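Informe final del proyecto de curso
Asignatura: Diseño de superficies y gráfica aplicada
Alumno: Casimiro Moya
Entrega: 20 January 2018

1. Introducción

Este trabajo estudia el uso de los dibujos de circuitos y engranajes como decoración. Hoy se encuentran en carpetas escolares, carteles de ferias y paredes de oficinas, y casi siempre en color azul. Mi pregunta inicial era sencilla: ¿por qué un dibujo técnico, que nació para explicar cómo se conecta una cosa con otra, se ha convertido en un adorno que no explica nada?

Elegí el tema en abril, después de una visita a la imprenta Clendetti, donde me dejaron ver los muestrarios de papel y vinilo. Me llamó la atención que la sección llamada «tecnología» era la más repetitiva de todas.

2. Método

Reuní 40 muestras impresas, entre folletos, cubiertas de cuaderno y fragmentos de vinilo. Las ordené según el motivo principal y según el color del fondo. Después realicé 2 entrevistas, una con el encargado de la imprenta y otra con la diseñadora del estudio Peston, que trabaja para clientes industriales. Las entrevistas fueron en español y las transcribí yo mismo, por lo cual pido disculpas si alguna expresión no ha quedado del todo natural.

3. Resultados

El engranaje es el motivo más antiguo. Procede de la imagen de la fábrica y todavía se entiende como «trabajo» o «mecanismo», aunque el producto anunciado no tenga ninguna pieza que gire. En muchas muestras aparece un solo engranaje, sin otro con el que pueda engranar — un detalle que a la diseñadora de Peston le molesta bastante.

El circuito impreso es el motivo más frecuente. Se dibuja con líneas que doblan en ángulo recto o en diagonal y que terminan en un punto redondo. En una placa verdadera ese punto puede indicar el lugar donde se suelda un componente. En la decoración es solamente una manera agradable de acabar la línea.

Respecto al color, el azul oscuro domina con mucha diferencia. El encargado de Clendetti lo explica por costumbre: el cliente pide «algo tecnológico» y espera recibir azul. Yo pienso que también influye el recuerdo de los antiguos planos, con sus líneas claras y su cuadrícula sobre fondo azul.

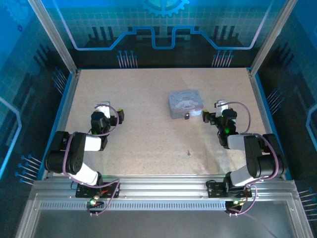
La cuadrícula merece un comentario aparte. En los planos servía para medir. Cuando se usa como fondo suele imprimirse muy suave, y su función es llenar la superficie sin competir con los demás elementos. Comprobé que en las muestras del catálogo Dollia la cuadrícula ni siquiera coincide con las líneas del dibujo.

4. Propuesta

Como parte práctica diseñé 3 paneles con una regla: cada línea debía conectar dos elementos reales. El primero representa el circuito de una linterna, el segundo un timbre y el tercero un amplificador pequeño. Los imprimí en verde y ocre para evitar el azul. El del amplificador resultó demasiado denso y a cierta distancia se lee mal, de manera que reduje el grosor de las líneas y volví a imprimirlo.

5. Dificultades

No pude averiguar la fecha de todas las muestras, y por eso no presento una cronología. Tampoco encontré bibliografía suficiente sobre vinilos decorativos. La mayor parte de los textos que consulté trata del papel pintado doméstico, que sigue otras modas.

Queda pendiente enseñar los paneles a personas con formación en electrónica y preguntarles si reconocen los circuitos. El profesor me sugirió hacerlo sin decirles antes el título de cada panel.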